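Simulation rules, February 2023

The Stalteo group has settled its rules for gripper work in simulation, and they apply to every run stored in the Palum archive. Most of them will be familiar. Two are new.

First, a run starts with the gripper open and nothing between the fingers. Second, every object loaded into a run goes on the object list before the first command is sent, even the ones the task never touches. An object missing from the list makes the run invalid — it goes back to whoever submitted it.

Please also keep the gripper camera view for the whole run. The log alone will not pass review. 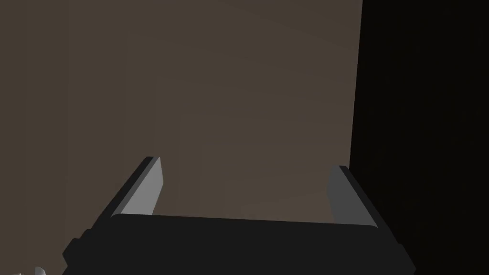
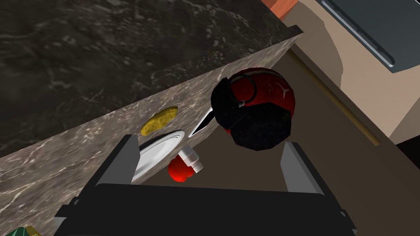

Savolainen wrote in to say that the list rule is fine for short tasks but will slow down anyone with a large set, and asked for a shared list that can be attached by number. Olia agreed, and would like failed runs kept under the same rule so that they can be compared later.

A shared list is now being drafted. Failed runs should be kept for 14 days until it is ready. Older runs do not need to be redone, but please mark them as made under the old rules. Comments are open until May.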